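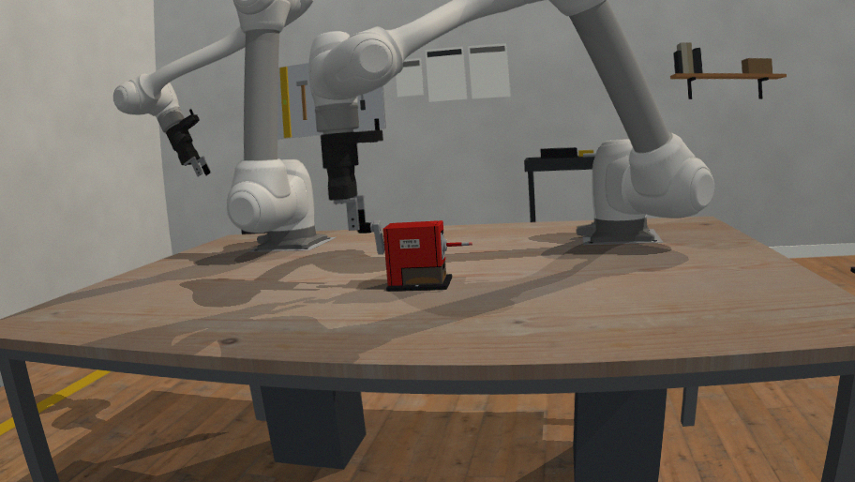 Slide 1. The two arms and the red box, in the simulator.

Print this page | E-mail to a friend

Speaker notes: "What we saw at the open day"
Talk for the Storkport evening group, 6 May 2018

Good evening everybody, and thank you for coming out when it's still so light and pleasant outside. I'll leave this first slide up while people find a chair. (Wait for the door. Check that the back row can hear.)

I promised Ludmila Ševčík that I would tell you properly about our visit to the Nerora open day, and I've been looking forward to it ever since, so do forgive me if I wander a little. I came home with a notebook full of scribbles and have been boring my family with them at every meal.

First, the setting. Nerora have a workshop on the old Bakilana site, past the bakery, up a flight of stairs that I would call generous. They had some 50 visitors that day, in small parties, and each party was given tea first (very good tea) and then taken through to the demonstration room, where the simulator was running on the big screen. I had expected to be shown machinery behind a fence, and what we had was a comfortable seat and a computer picture of a workroom. I'll admit I was a tiny bit disappointed for the first minute or so. That didn't last!

Our host was Wekesa Mohamedi, who has the gift of answering the question you meant to ask. He began by telling us that everything is tried in the simulator before anybody goes near a real arm. You build the room, the table and the job inside the computer, and then you let the arms have a go, over and over. If one of them swings round and hits the table, well, you start again and there is no bill to pay. They had done 933 runs of this one job by the time we came through the door.

(Point to the slide.) I'm very fond of how homely they've made it. There's a great big wooden table with a curved front, a plank floor, even a shelf on the wall with a few bits and pieces on it. Somebody in our party asked why they bothered with the shelf, and Wekesa told us that a real workroom is full of things which have nothing to do with the job, and the software has to learn to leave them be. I thought that was rather lovely. I could do with the same training in my own kitchen.

Now, the red box in the middle. The team call it Zokach, and I'm afraid I never did find out where the name comes from, so please don't ask me at the end. The job is to bring a gripper to it and take hold of it in the right spot. For you or me that's nothing at all, you'd do it while chatting to a neighbour. For the arm it is a long string of small decisions about how high, how far across, which way to turn the wrist, and when to stop.

(Pause here. Sip of water. Next slide.)

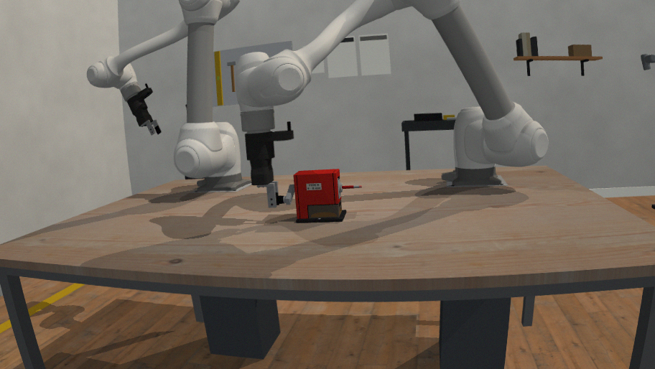
Slide 2. Fingers beside the grey knob, with the other arm held well clear.

I asked for this one specially, as it shows the part that had us all leaning forward in our seats. You'll see a little grey knob on the left side of the box, and the fingers are right next to it. Getting the gripper down into that position is the fiddly bit. Come in too far over and you bump the casing, stay too far out and you'd close on thin air. Wekesa talked us through it very patiently, twice over for those of us who needed it (me).

Ludmila wanted to know what the second arm was for, and it's a fair question. In this job it mostly has to keep out of the way, which takes some planning too, because two long arms sharing one table can easily get in a tangle. Later on they would like to give it a share of the work, perhaps steadying the box, and they hope to have that going by August.

We were each allowed five minutes at the controls afterwards. They had a pair of hand grips on a desk and you moved the simulated arm yourself. I should like it recorded that I got the gripper to the box on my third attempt, and that the first two are between me and the table. It's a very odd feeling, judging depth on a flat screen, and I came away with a good deal more respect for the people who do it all day long.

(If time is short, skip to the practical bits.)

Practical bits. The next open day is also free, though they do ask you to put your name down beforehand. The stairs are the only way up at present, so have a word with me if that's a worry and I'll ring them. Parking is easiest behind the bakery. There is a sign-up sheet by the urn, and a pen on a string.

(Lights up. Questions. Remember to thank Ludmila for the driving.)

Shares: 5 | Comments: 0

Storkport evening group. Text and notes copyright of the speaker. Contact us | Back to top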